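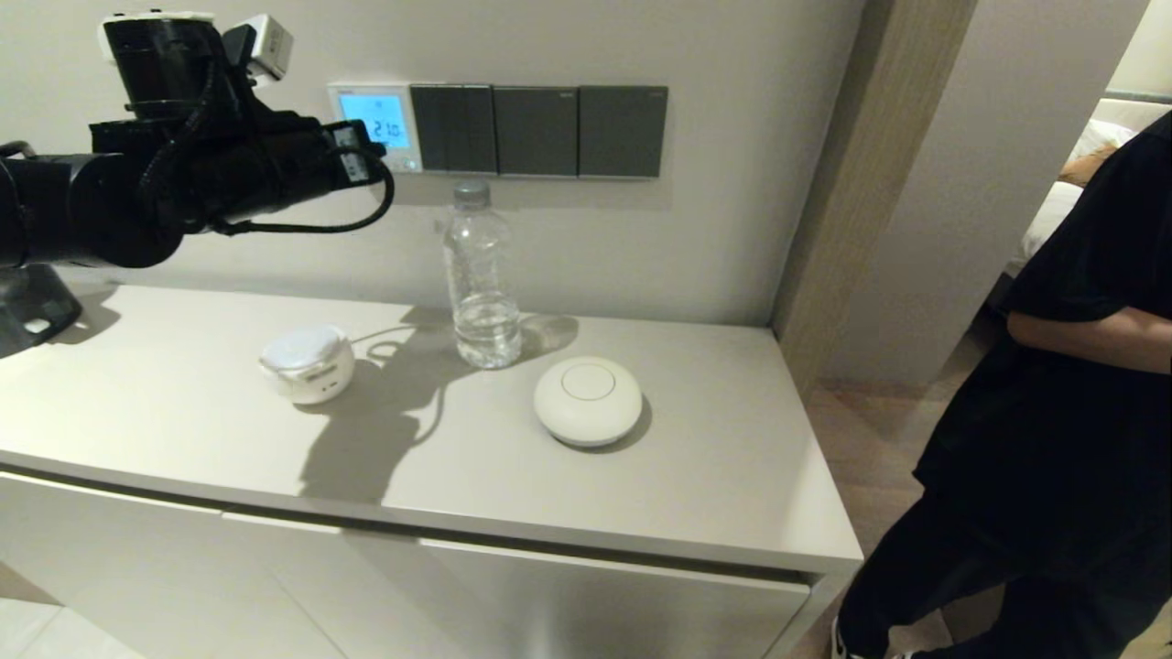 We lost most of a test day at Hemach to a cable, so I'm writing it up in case it saves someone else the trouble.

Setup: one arm, one gripper, a sensor module on top of the gripper, one cable looping down below the wrist. The task is pick and place off a cabinet top. Pick up a bottle, put it down somewhere else, go again.

The fault was the gripper dropping off the bus for a fraction of a second. When that happens the controller holds the last grip command, and the arm keeps moving as if all is well. You don't see it until the gripper fails to open.

I went through the log going back to March. 1,874 pick cycles started, 1,731 finished clean. I had been putting most of the gap down to bad grasps. A lot of it was this.

First guess was firmware. Rolled it back one version, same fault. Second guess was the Fladness power supply. Swapped it, same fault.

Then I plotted the dropouts against wrist angle. Nearly all of them came past 98 degrees. Firmware doesn't care about wrist angle. Cables do.

The cable hangs in a loop under the gripper so the wrist has slack to turn. Past that angle the slack goes to the wrong side and the connector takes a side load. I could bring on the dropout by hand with the arm powered down and a meter on the pins.

The safety part bothers me more. Our stop logic treated a silent gripper as a healthy one. Anyone reaching in to take a bottle could have had the arm move off with it still gripped.

Changes so far: strain relief at the connector, a wrist limit in the Holumus config, and a watchdog that stops the arm if the gripper misses 2 messages in a row.

The watchdog should have been there from day one. That one is on me — I copied the config from the Kovalchuk cell, where the gripper is hardwired and never goes quiet.

Still open: whether the connector itself is worn. A new one is on order. Until it's in, the arm runs at reduced speed and we keep hands out of reach unless the power is off.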